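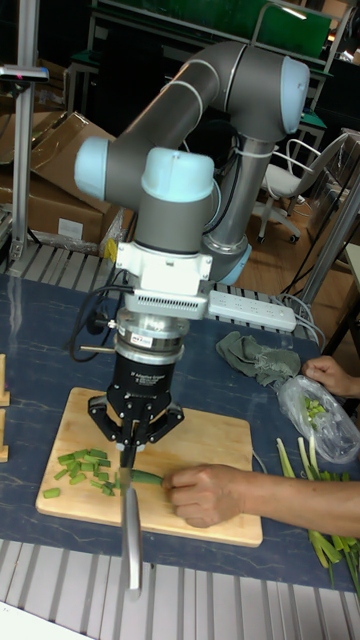 Last updated: November

A Bundle at a Time

Green onions are sold by the bunch and used by the stalk, and most of the trouble people have with them comes from the difference. A soup wants a handful. A plate of eggs wants less than that. The rest of the bunch goes into the vegetable drawer with its rubber band on, and by the following week the tops have gone slick and the outer layer has to be peeled off over the trash can.

The cure is dull and it works. Cut the whole bunch on the day it comes home, bag it, and freeze what won't be eaten in the next few days. It takes one board, one long knife and a clear plastic bag. The bundle can wait at the side of the table, ends hanging over the edge if the table is small, while the stalks come onto the board and the cut pieces collect in a heap on the other side.

At the Saturday-style growers' market in Clurnham, which now runs on two mornings a week, green onions are on the tables for most of the year. Salazar Farm, on the low ground east of Siltby, sells them in loose bundles for $2 and leaves the roots on. The farm sows a new row whenever the last one is the height of a pencil, so there is nearly always something to pull. In November the stalks are thicker than the summer ones and the dark green part is tougher. They hold up better in the freezer for it.

What to look for

Buy green onions by the tops. The white end looks much the same on a fresh stalk as it does on one that has been sitting for a week, but the green end gives the age away. It should stand up when the bunch is held by the roots. If the tips are yellow or folded over, there is still plenty of good onion below, and a grower will often knock the price down late in the morning. Those bunches are fine for the freezer if they get cut the same day.

Thin stalks are milder. Fat ones with the start of a bulb are closer to a regular onion and are better cooked. Neither keeps any longer than the other.

Leave the band on until you get home, then take it off right away. It bruises the stalks where it sits, and that is where they start to rot.

Washing comes first

Grit sits where the leaves split, an inch or two above the pale part. Hold the bunch upside down under the tap and let the water run through the tops, then turn it over and rub the white ends with a thumb. Peel away any outer skin that slides.

Now dry them, and dry them more than seems necessary. Spread the stalks on a cloth, roll it up, press, and leave it alone while you clear the table. Water is what turns a bag of chopped onion into a brick. Keep the cloth nearby afterward, as the board will need a wipe halfway through.

The board and the knife

A plain wooden board is good for this job. Green onions roll, and wood gives them a little to grip against. Glass and stone boards are easy to wash but the stalks skate across them, and so does the knife. If the board itself slides on the table, put a damp dish towel under it.

The knife matters more. A green onion is a tube inside a tube, and a dull blade flattens it before it cuts. The pieces come out crushed, dark at the edges and joined together by a strip of skin on the underside, like paper dolls. A sharp blade goes through and leaves a clean ring. Any long kitchen knife will do if it has an edge. A short paring knife will also do, but it means cutting two or three stalks at once and lining them up again every few strokes.

The hand that holds the stalk deserves as much attention as the one that holds the handle. Curl the fingers over the top of the onion with the tips tucked under, press down just enough to keep it from turning, and move the hand back along the stalk as it gets shorter. Keep the hand well clear of where the blade comes down. With a single stalk this is easy. With a fistful it is less so, and the stalks on the outside wander. Anyone new to it should cut one at a time until the rhythm comes. A bunch cut singly doesn't take much longer, and the pieces are more even.

How long the pieces should be depends on the pot. Thin rings are for sprinkling and go limp in the freezer within a few weeks. Short cylinders, a quarter inch or a bit more, keep some body and can go straight into fried rice, dumpling filling or a pan of potatoes. Two-inch lengths are for braising and for the grill. If the onions are headed for the freezer and there is no particular plan for them, cut short cylinders.

White and green

Some cooks keep the two ends apart. The pale part is sharper and wants to go into the pan early, with the garlic if there is any. The dark part is sweeter and grassier and loses its color with long cooking, so it goes in at the end. Two bags, one for each, take no more room than a single big one.

For everyday cooking a mixed bag is good enough. Shake it before you reach in – the white pieces are heavier and settle at the bottom.

Save the roots if there is a jar free. Stood in an inch of water on a windowsill, with the water changed every other day, they will send up new green within a week. The second growth is thin and mild and the third is hardly worth having.

Filling the bag

Use a clear bag. A bag of chopped herbs and a bag of chopped green onion look the same through frosted plastic, and neither is what you want to find when the pan is already smoking.

Fill it as you go. It is tempting to cut the whole bundle first and bag it in one move, but the heap spreads, strays roll off to the edge of the board, and the last stalks get cut in whatever corner is left. Clear the board when the heap starts getting in the way of the knife. Fold the mouth of the bag outward into a cuff so that it stays open and the seal stays clean. Then tip the board or push the pieces across with the back of the blade, never the edge, which dulls quickly when it is dragged sideways over wood.

Don't pack the bag tight. Lay it on its side, spread the pieces into a flat layer, push out the air and seal it. After an hour in the freezer, take it out and knock it against the counter to break up the clumps. From then on it will pour.

The Clurnham community kitchen, which puts up onions for its winter soup suppers, went through 80 bunches last fall this way and ended up with 286 bags, each of them enough for one large pot. The kitchen's own rule is 6 months in the freezer and then into stock. At home they seldom last that long. The flavor fades before anything else does, and a bag that smells of nothing when it is opened can still go into a broth.

Pieces meant for the refrigerator need different treatment. Line a lidded container with a paper towel, put the onions in loosely, lay another towel on top and change both when they feel damp. They will be good for five days or so. After that the cut ends dry out and curl, and they are better cooked than scattered raw.

Cleaning up

Green onion leaves a smell in a wooden board that turns up later on a cut apple. Rinse the board in cold water first, scrub it with coarse salt, rinse again and stand it on its edge to dry. Hot water sets the smell. Wipe the knife as soon as the last stalk is done, while the juice is still wet, and dry it before it goes back in the block or the drawer.

The trimmed ends and peeled skins can go in the compost, or into a second bag in the freezer with carrot tops and celery leaves until there is enough for stock. Label that one too.

From the food pages of Kollance magazine.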